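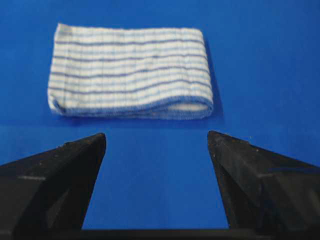
4 Folding and storing your Ritent towels

Wash and dry the towels before first use (see section 3). Fold them on a flat, smooth surface that is clear of crumbs and grease. Towels must be fully dry before they go into the drawer unit.

4.1 Long fold (for the shallow drawer)

1. Lay the towel out flat with the care label facing up.
2. Smooth it from the middle towards the edges with the flat of your hand.
3. Bring one long edge over to meet the other.
4. Fold in half again in the same direction.
5. Turn both short ends under. Keep the stripes running along the length of the fold.
6. Press down lightly to let the air out.

Note: The cloth is soft and ribbed, so the stripes will bow a little after folding. Do not pull the towel to straighten them. This stretches the hem.

Note: If one end is thicker than the other, open the last fold, smooth the bunched cloth and turn the end under again.

4.2 Loading the drawer

1. Pull the drawer out to the stop.
2. Place the towels side by side, crisp ends to the front.
3. Stack no more than 4 high. The drawer holds 7 stacks of hand towels or 6 of tea towels.
4. Close the drawer slowly and check that no cloth is caught in the runner.

CAUTION: Do not force the drawer if it sticks. Take out the top layer and try again.

CAUTION: Do not store towels that have been used to wipe up oil, polish or solvent.

4.3 Replacement parts

Drawer liner: order part 126. The Stelis liner from the older unit is too wide and must not be trimmed to fit.

For bath towels and fitted sheets, go to section 5.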